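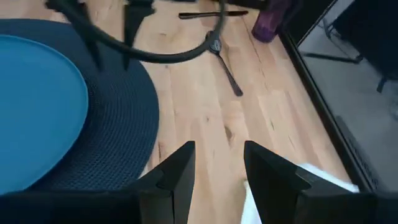

1/ Moved my mother's old dining set out of the house in Moltville this month and had to learn how to take care of a butcher-block table. Writing down what worked.

2/ Find out what finish you have first. Put a few drops of water on the top and wait 10 minutes. If they bead up, it's sealed. If they soak in and leave a dark spot, it's an oil finish and it's thirsty.

3/ Mine was oil. I used the Kao board oil, the small can. One can did the whole top with a little left over. Wipe it on along the grain, leave it overnight, buff off the extra in the morning.

4/ Sanding: 120 grit, then 220. I wanted to skip the 120 — don't. The old ring marks stayed until I went back and did it.

5/ Knots are fine. If one is loose, a drop of thin wood glue around the edge will hold it. If it's tight, leave it alone.

6/ The Plirkow brand wax everyone recommends cost me $28 and smelled like a gas station for a week. It does look good. I would not buy it again.

7/ Day to day I use a damp cloth and dish soap, then dry it right away. No vinegar. Placemats for anything hot.

8/ Somebody asked about the chairs. Two of them wobble and I haven't touched them yet. Drestaser on Mill Street quoted me $57 each to reglue the joints — might try it myself in March when the garage warms up.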